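# Tide Tables for Wakcombe

The gauge at Wakcombe stopped agreeing with the printed tables at some point in the spring, and Bheki Radebe was sent to find out which of them was wrong.

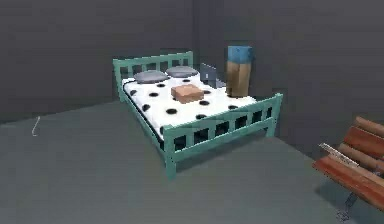 He arrived on the afternoon bus with a leveling staff, a steel tape and a letter from the harbor office at Durness. The letter authorized him to open the gauge house, inspect the float and stilling well, and make such adjustments as he judged necessary. It did not say who had the key. He found it in the third place he asked, which was the chandler's.

The gauge was a Golestani, a drum recorder with a clockwork drive. A pen rested on paper. The float rose, a wire passed over a pulley, and the pen moved. There was very little in it that could fail without leaving a mark. Radebe removed the cover and checked the wire for kinks, the pulley for wear and the clock for rate. The clock lost 8 seconds a day. He wrote this down and did not consider it further.

The log was kept by Selim Değirmenci, who had been reading the gauge for 14 years and had a neat, upright hand. The last page began:

30/05/2019. High water 6 minutes early. Height as predicted. Wind light. Checked clock twice.

After that, every entry was early. The heights were correct to the width of the pen line. Only the times had moved, and they had moved by the same amount each day.

"You could have reset it," Radebe said.

"To what?" said Değirmenci. "The clock is right."

"The clock is slow."

"Then the tide is earlier than I wrote."

Radebe accepted the point. A slow clock would record high water as early, but an error of that kind accumulates until somebody corrects it, and the log showed that Değirmenci corrected it every morning. He ran a line of levels from the brass bolt in the church wall down to the quay and back up again. The misclosure was small enough to ignore. The quay had not settled. He flushed the intake pipe and got a bucket of silt, two crabs and a length of green twine. A partly blocked intake makes a tide late. Clearing it could only make things worse, and at the next high water it did, by a few seconds.

In the evening they sat in the gauge house with the door open and ate bread and cold mackerel. Değirmenci asked what Durness would do.

"Check the constants. Somebody may have copied a phase wrong when the tables were set."

"And if nobody did?"

"Then they'll look at the channel. Has anything been dredged?"

Değirmenci thought. Across the water was Skonine, a low island with one chimney and a sand bar running south from it. He had been to school there. The bar had been 120 yards long when he was a boy, and they used to race along it at low water and back before it covered.

"I haven't looked at the bar," he said. "Not for a long time. I look at the pen."

They took the chandler's boat out at low water the next morning. Radebe held the lead line and Değirmenci rowed. Where the bar should have started there was a patch of paler water, and then the line ran out through Radebe's fingers and kept going. He hauled it in, read it, moved a boat's length south and dropped it again. He did this until his hands were cold. Değirmenci kept the bow steady on the chimney and asked for each reading aloud, repeating it under his breath.

When they were back on the quay Radebe copied the soundings into his field book in ink. The tables would have to be recomputed. That would be done in July, at Durness, by people who had never seen the place – a new column of times, printed and stapled like the old one.

He wound the clock, replaced the cover and signed the log beneath the last entry. Under remarks he wrote: Instrument in order. Bar at Skonine gone.

Değirmenci read it over and asked if he might add the length. Radebe gave him the pen.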